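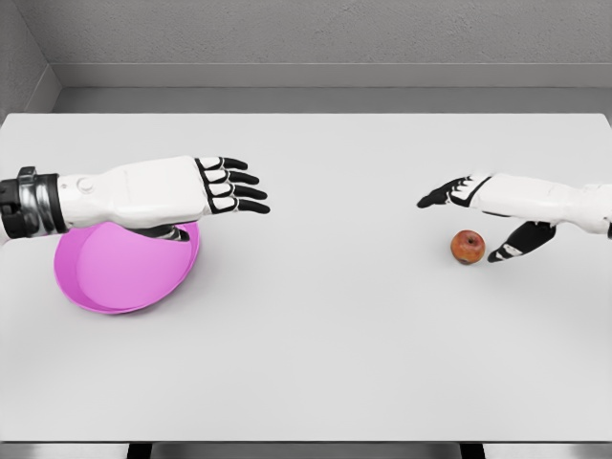
4. What the throw counts told me

4.1 Warm-ups are where the throws go

I went into this study thinking about games. I'd coached softball for years before I went back to school, and like most coaches I kept a pitch count and felt pretty good about it. What I never wrote down was the rest of it: the partner toss before practice, the long toss that turns into a contest, the throws from shortstop while the coach looks for the other bucket of balls. So when I set up the logs for the 40 players in this study, I asked for everything, including the silly stuff.

The two clubs, Lirkico and Vostent, run their practices very differently. Lirkico starts on a fixed routine. Players pair up, throw from short distance, move back on a whistle and stop on a whistle. Vostent lets them throw until the coach is ready to begin, and on some nights the coach was ready right away and on other nights he was still dragging the tarp. I liked both approaches when I first watched them. I still do, to be fair, but the logs from the second one were a headache to read.

Over the six weeks of logging, one Vostent outfielder passed 3000 throws. She didn't pitch at all. Under the league's rules she'd never have shown up on anybody's sheet, and her coach was as surprised as I was (he asked me to check the addition, which I did, twice). Most of her total came before practice started or between drills. Her throws in games hardly made a dent.

4.2 Soreness and the morning-after form

Players filled in a short form the morning after each session, with arm soreness marked from zero to 5. I kept it short on purpose. An earlier version ran to two pages and the girls I tried it on gave up halfway down the first one – fair enough, it was a school day.

Soreness was higher after sessions with a lot of unplanned throwing, and this showed up in both clubs. It didn't track game throws nearly as well. I want to be careful here. A sore arm on a form is somebody's opinion of her own arm, filled in over breakfast, and some players are just more willing to say something hurts than others. I compared each player with herself across the six weeks, so a girl who marks everything high gets measured against her own highs. That helps, but it doesn't fix the problem of players who mark zero every single time. I had a few of those and I don't believe them!

I also looked at position. Catchers threw more than I expected, mostly returning the ball to the pitcher, and those throws are so easy that I went back and forth on whether they belonged in the totals. I left them in. If you take them out, the catchers drop toward the middle of the group and the rest of the picture stays as it was.

4.3 Things that muddied the water

The rainouts hurt. When Vostent lost its field they moved into the gym at Agbeko, where long toss isn't possible, so their throwing distances for those sessions look nothing like the others. I kept the counts and dropped the distances. Lirkico just canceled, which left me with gaps in place of odd numbers. The makeup tournament ended on Sun 4 September, and I closed the logs that evening even though a couple of forms hadn't come back.

Who did the counting matters too. Parents handled it at most practices, using the clickers I gave out, and a parent who is chatting misses throws. I sat in on sessions when I could and counted alongside them. My totals came out higher than theirs nearly every time, so the numbers in this section probably run low. I didn't adjust them upward, as I had no good way to pick the size of the correction.

Finally, I asked both clubs whether they'd try a capped warm-up over the winter. Lirkico said yes and will start in December, using the Lilleo indoor cages. Vostent wants to see a season of results first, and I can't blame them. Section 5 sets out what the cap would look like and how I plan to count the throws next time, with fewer clickers and more of me standing by the fence.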